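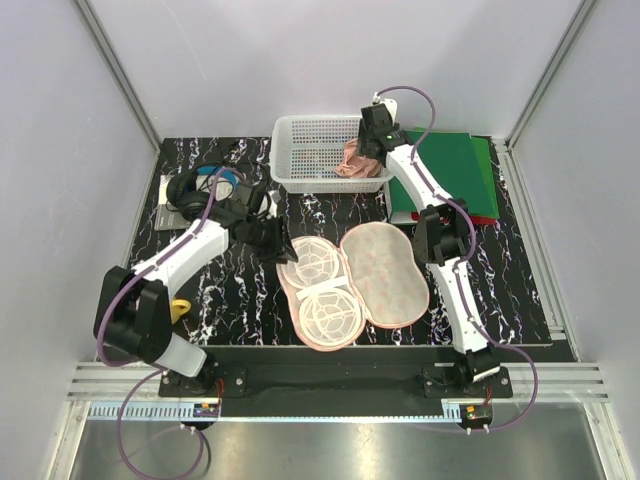
Homia Adjustable Reading and Study Desk

Item 361-R
Manufacturer: Homia
Distributor: Ledesma Educational Furnishings
Availability: Ships to school, library and office addresses

Product Overview

The Homia desk is a single-user work surface intended for reading rooms, language labs and quiet study areas. It is supplied with a fixed top on a height-adjustable steel base and may be ordered alone or in rows. Institutions that already own the earlier Reto desk may place the two models side by side, as both share the same depth and the same connecting hardware.

The height is set with a hand crank stored under the right side of the top. No electrical connection is required for adjustment. A locking pin holds the chosen height and should be engaged before the desk is placed in service.

Specifications

Width: 124 cm
Depth: 55 cm
Height settings: 5
Base: powder-coated steel, gray or black
Top: sealed composite, square or rounded front corners
Feet: leveling glides, with casters available as an option
Assembly: required; hex key included

Finishes

Tops are offered in plain white, plain gray, light oak pattern and dark marble pattern. The marble pattern is printed, and the position of the veins differs from one top to the next. Customers who are furnishing a row of desks and wish to have a close visual match should state this on the purchase order – the warehouse will select tops from a single production run where stock permits. Finish samples are lent for 5 business days at no charge.

Accessories

Privacy panel, side or rear mount
Cable tray, full width
Headphone hook, screw mount
Book rest, folding
Caster set, two locking and two free

The cable tray is recommended for language labs and other rooms in which headphones are used every day. It attaches to the rear rail with the screws provided and can be fitted before or after the desk is assembled. The headphone hook may be mounted on either side. It should not be used to support bags or coats.

Care and Cleaning

Wipe the top with a soft cloth and mild soap, then dry it. Abrasive pads, bleach and solvent-based cleaners will dull the surface and are excluded from the warranty. Ink should be removed promptly. The crank mechanism is greased at the factory and needs no further lubrication under normal use. Check the leveling glides once a year, and whenever a desk has been moved to another room.

Ordering and Delivery

Orders are accepted by purchase order or by institutional account. Standard delivery is to the loading dock or ground-floor entrance. Inside delivery and assembly may be requested when the order is placed and will be quoted separately. Orders for the Horkaslow warehouse pickup program must be collected within 5 business days of notice.

Please inspect all cartons upon receipt. Visible damage should be noted on the carrier's delivery form before it is signed – claims submitted without this notation may be delayed.

Returns

Unassembled desks in original packaging may be returned with prior authorization. Desks with special-order finishes are not returnable. Replacement cranks, pins and glides may be ordered under the parts heading of the Ledesma catalog, using the item number shown on this page.

Page last revised Thursday, February 10, 2022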